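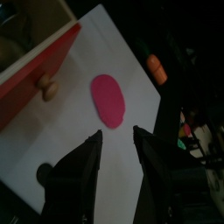

Stultley Robot Club: your questions, my answers

I get the same emails every August, so I've put the answers in one place. I'm Ostap Dovhaniuk and I help run the club with Pylyp Prokopenko. If your question isn't covered, write to us anyway, I like getting post!

Who can join?

Anyone from 11 to 18 who lives in or near Stultley or goes to school here. You don't have to be good at maths and you don't have to own a computer. We had 27 members by the end of last term, and plenty of them came along the first time because a friend dragged them (that includes our best coder, who'd planned to stay for one biscuit and leave).

What do you do all evening?

Mostly we teach a robot arm to pick things up and put them somewhere else. It sounds dull until you try it. You'd be amazed how hard it is to get a gripper round a flattened bit of pink modelling clay on a white top without shoving it along or missing it altogether. We call our arm Otum, and everybody gets a turn at driving it, including on their first visit.

The rest of the time goes on fixing things, arguing about code and eating. One small group does nothing but cables and seems very happy.

Why modelling clay? Wouldn't a block be easier?

Much easier! New members do start with blocks. Clay is the summer project, and I chose it for being awkward. It can be any shape you like, it squashes if you grip too hard, and when it's pressed thin there's hardly any height for the fingers to close on. You can't write one set of numbers for it and go home. Somebody will always roll the next piece a bit fatter or a bit longer.

Pink is my choice as well. It's easy to pick out against white, both for the software and for me without my glasses.

What's the drawer task?

The long version of the summer project. The arm opens a drawer, picks up the thing it's been asked for, drops it inside and pushes the drawer shut. The red drawer has a round wooden knob, and round knobs are a pain – grip off-centre and the fingers slide straight off. Each team can choose whether to do the drawer first or the clay first. I have strong feelings about which is better and I've been told to keep them to myself.

How does the robot know what to do?

We show it. One person drives the arm through the job by hand and the computer records the lot: where the joints were, what the wrist camera saw, when the fingers opened and closed. Then the next person does it, and the next. After a lot of goes we train a program on the recordings and let it have a try by itself.

A lot really does mean a lot. The shared folder had 2,529 recordings in it when I last looked. Some are lovely and some are me talking to a parent with my elbow on the controller. Sorting the good from the bad is a proper job and we take turns at it.

Why do you film from the wrist?

It puts the view right where the work happens. You can see both fingertips and the thing between them, so you can tell whether you've lined up or only think you have. The picture does swing about as the arm turns, and table edges end up at very odd angles. Give it ten minutes and you'll stop tilting your head. Well, I haven't, but the members have.

Is my child going to be near moving machinery?

Yes, with rules. There's a big red stop button next to whoever's driving, a second one that Pylyp or I hold, and tape on the floor that you stay behind while the arm is live. Long hair gets tied back. Hands go near the clay only when the driver has said "off" out loud and a second person has said it back. We run the arm slowly too, a good bit slower than it can go.

Do you enter competitions?

One, the Standitar, which is for school and youth clubs. Teams of three, one table, one arm, and the objects are kept secret until the morning. Last time there was play food, so of course we now have a box of it and everyone wants to practise with carrots. We didn't win anything. We did get the arm going again after a cable came out in the second round, and I was prouder of that than I'd have been of a cup.

You don't have to compete. Roughly nobody minds either way, and some of our keenest members would hate it.

What does it cost?

Your first three visits are free. After that it's £3 a session, which covers clay, printer filament and squash. If that's a problem, have a quiet word with either of us and we'll sort it out.

What should I bring?

A drink with a lid and a notebook. A laptop if you've got one, and we have a few to lend if you haven't. Please don't wear your best jumper, clay gets into wool and stays there.

Can parents stay?

Of course. There are chairs at the back and the kettle works if you hold the switch down. Be warned that if you look interested I'll hand you a controller.

Where are you, and when do you start again?

We're in the Stetsiuk Building, up the side stairs, second door. The door sticks, so push. We carry on right through the school holidays and new people can turn up at any session. Send a message first if you can, so I know how many to expect.

Page last changed Aug 12, 2021

Related pages
Meet Otum: the arm and its spare parts
Standitar rules, in plain English
How to label a recording
Borrowing a club laptop
Getting to the Stetsiuk Building

This site uses cookies to remember your settings and count visits. By carrying on you agree to this. Accept | Change settings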